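Workshop notebook, November, after lunch

Soft goods, marble table. Today's job is the plush toy with the blue cap, the one with the orange-brown fur and the brown patch on its face. Kandora want notes on how it packs before they settle on the carton, and the tag has to stay readable.

Tag laid flat with the barcode up. The white box stays further up the table until the toy is done. Held low on the body so the cap and ears don't get squashed. 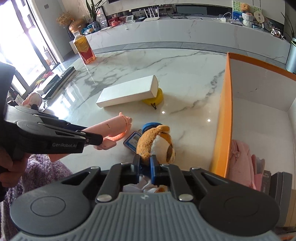 Tumaini Nyaga thinks the cap should go in last, facing the lid, and would drop the tissue altogether. I'd keep one sheet. The Vurudo cartons rub, and white fabric marks easily.

Toy weighed 200 g on the bench scales, tag included. Carton limit is 400 g, so there is room for the leaflet.

To do: ask Robichaud for 2 more cartons in the same size. Pink item to be written up separately.

2 comments · 0 shares

Femard stores: Same size cartons are on the lower shelf.

T. Nyaga: Still no to the tissue.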